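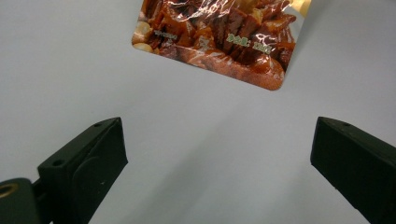 One reader wrote in to say the Domero should skip the new print of Olivares and just show the old one, scratches and all, and I've been chewing on that since Wednesday.

I get it. Olivares is a dusty, slow, mean little western, and the beat-up copy that's been going around for years kind of suits it. But I caught the first reel of the restored version at a preview, and I'm telling you, the night scenes are a whole different movie now. There's a long talk by the well where I used to see two hats and a lot of mud. Now I can see the rancher's face the entire time, and he's scared! I always thought he was bored.

So, the news part. The Domero is running the restored Olivares for 2 nights in January, with both shows starting at 7:30. The big room holds 200, and 80 seats were already gone when I called the box office — so maybe don't wait until the last minute like I usually do. Tickets are at the front window or on the theater's site.

The cleanup was done by Plillis, a small lab that mostly works on old newsreels. They fixed 1,672 damaged shots, and the opening cattle drive took longer than everything else put together. Zodero is handling the release and says more towns will be added in the spring, though it wouldn't tell me which ones (I asked three times).

One more thing for the purists. The ending is the longer one, with the ride back through the empty town. I've only read about it, so I'm going both nights — once to watch the story and once to just listen to that score on decent speakers. The Domero is also showing the old trailer before the feature, and that one's been left as scratchy as ever.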